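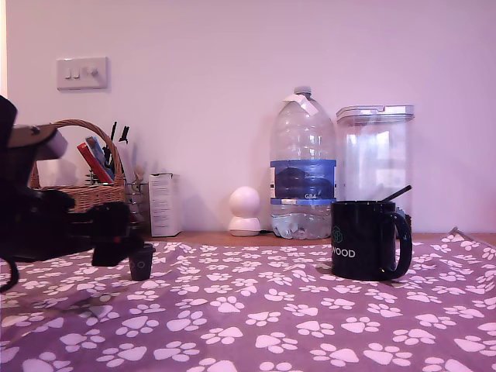 *Small black cup on the paw print cloth.*

**Ticket 331: label printer stops partway through a long run**
Status: open
Product: Barus desktop label printer, Viko print software

Hello, and thank you for picking this up so quickly after my phone call. I'll try to put everything in order, though I tend to wander, so please bear with me!

We mail out seed packets from a small back office, and every winter I print address labels for the whole customer list in one go. The roll holds 1,000 labels. For years it has run right through while I get on with other things. Now it gets to label 500, stops dead, and the orange light blinks. If I open and close the cover it prints one blank label and then stops again. Smaller batches come out beautifully, nice and dark and straight.

Things I tried before calling:

- Turned the printer off, counted to thirty, turned it on again.
- A new roll from an unopened box.
- Cleaned the print head with one of the little alcohol pens.
- A different USB port on the same computer.

None of it made any difference, although the print head certainly needed the cleaning and I was a little ashamed of myself.

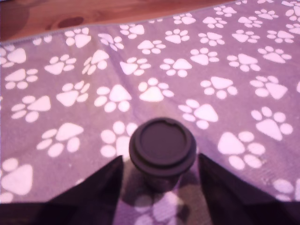

Brokemora, December 7, 2020

I did the tests you asked for this morning. The self-test page printed fine, so I take it the printer itself is in decent health. Then I sent the same address file from my sister's laptop, which has an older copy of Viko on it, and the whole list came out without a pause. I was so pleased I nearly forgot to write it down. Back on the office computer, the very same file stopped at label 500 again.

You asked whether anything had been updated lately. I'm afraid I say yes to those boxes without reading them, but the program's history page does show an update that I don't remember at all.

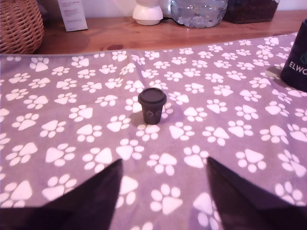 I also looked at the spooling setting, and it was on "send whole job at once." On the laptop it says "send in pages." I haven't touched it yet, as I didn't want to muddle your test by changing two things together.

**Reply from Narayanan Reddy, Poduval Support**

Thank you, this is a lovely clear set of notes. Please leave the update alone for now. Change the spooling setting to match the laptop, restart the computer, and run the full list once. If it stops again, save the job log from the Help menu and attach it here before you close the program.

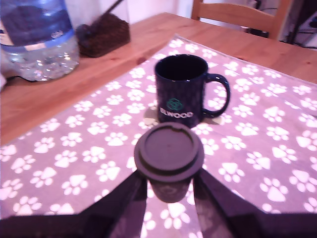
*The cup with its wide gray lid, and some of the patterned cloth.*

**Customer update**

Setting changed, computer restarted, and all the labels printed on the first try! I ran it a second time on plain stock to be sure, and that went through as well. The only oddity left is a blank label at the very start of each run, which I can live with, but if there's a cure I'd be glad to hear it. Could you keep the ticket open until I've done the April mailing?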